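Subject: Re: Registry intake form, section 2

On the Wimard list, February 2018, a member wrote:
> Does the Plutstead clinic still need the 32-item form, or will
> the short one do for siblings who carry the gene?

The full form -- siblings included. Unness rejects short forms at upload. The registry holds 840 records, and 400 lack a carrier status.

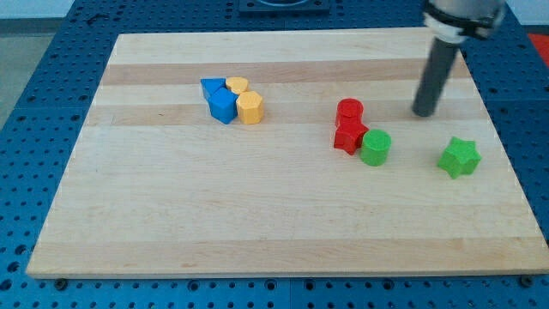 Carrier status goes in section 2, with the lab report attached. For the fine motor item, the Sabbagh scale accepts any flat board with colored plastic blocks on it, like the eight in three groups on the striped wooden one. Record left and right hands separately.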